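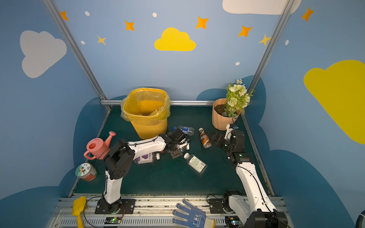

How close are machines to doing ordinary household chores?

Machines can already carry out many single chores under prepared conditions, such as placing an empty bottle in a bin, but they cannot yet be left to run a home or a shop floor without a person nearby. The distance between those two positions is the subject of this article.

The dishwasher and the washing machine have been in homes for generations, and each does one job inside a closed box. The loading, the unloading, the wiping down and the picking up remained with people. Those are the tasks that research groups and a growing number of companies now hope to hand over, and the past year has given the public a good many short films in which arms fold towels, stack cups and clear tables. Readers of this magazine have written to ask how much of it should be believed.

Ultan Kinsella has spent much of his working life with factory equipment and now directs household trials at Skusent. His view is that the films are mostly accurate and mostly incomplete. "A film shows the chore being done," he said. "A trial shows how often, how fast, and who had to step in. We try to publish all of it."

At Skusent the tidying trial is built around common litter. A pair of arms fixed to the front of a table works among plastic drink bottles, a grape package, a lined wastebasket and a potted arrangement of roses and daisies. The rules are simple to state. Trash goes in the basket, and things that belong on the table stay there. A watering can or a garden trowel is to be put to one side and kept. A person sorts such a table with hardly a thought, but for a machine the instruction contains several separate problems.

The first is recognition. A clear plastic bottle lying on its side shows the surface underneath it, and its outline shifts with the light. Labels help, although a label can be turned away or torn off. Small items such as bottle caps are easily missed, and a cap left behind means the table has not been cleared.

The second is grip. Most arms in trials of this kind carry two flat fingers that close toward each other. These hold a bottle well enough if they meet it squarely. A soft package is harder, as it folds when touched, and a work glove can be harder again. Muireann Brophy, who keeps the trial records at Skusent, divides failures into three groups: the arm did not find the object, the arm found it and lost hold of it, or the arm delivered it to the wrong place. Over the course of 3000 attempts the second group was the largest.

The third problem is judgment, and here progress is slowest. A half-full bottle may be trash to one household and somebody's drink to another. "My own family does not agree on when a newspaper is finished with," said Ms. Brophy. "I do not see why we should expect a machine to settle it." Her group asks the person in charge of the room to set the rules in advance, and the machine is required to leave alone anything it cannot place.

Speed deserves a plain statement. In the March trials, clearing a prepared table took the Skusent arms 37 minutes on average. Staff members asked to do the same work by hand needed less than two. Mr. Kinsella does not regard the comparison as fatal, on the ground that a slow machine working overnight inconveniences few people. Others in the field disagree. A machine that is slow must also be trusted alone for longer, and the trust has to be earned first.

Shop floors present a somewhat different case. At the garden supply firm Kestetti, Noreen Dolan supervises a packing room where a single arm has been placing flower pots into cartons. The pots are of one size and arrive in one position. Under those terms the arm filled 1591 cartons before the firm paused to review it, and Ms. Dolan has asked for a second. She has been less satisfied with the returns bench, where goods come back in every condition and in every kind of wrapping. That bench is still staffed by people, and she has no plans to change it.

"The steady work suits it," she said. "When a customer sends back a pot with the soil still in it, I want a person there."

Úna McGrath, who advises the housing association at Hayes on equipment for older residents, looks at the question from the other end. She recently surveyed 30 households on which chores they would most like to give up. Picking things up from the floor came first, ahead of cooking and laundry. Bending is painful for many of the residents, and dropped items are a cause of falls. A fixed arm at a table cannot help with that. It would need to be mounted on a moving base, able to pass through doorways and around furniture, and safe beside a person who may be unsteady.

Mrs. McGrath is also concerned about cost and repair. Her residents wait long enough for a boiler to be serviced - she would want to know who comes when an arm stops halfway through its task, and how soon.

Skusent intends to repeat its tidying trial with objects the arms have not handled before, and to report the number of times a person had to step in. Kestetti's second arm is due to be installed once the wiring in the packing room has been replaced.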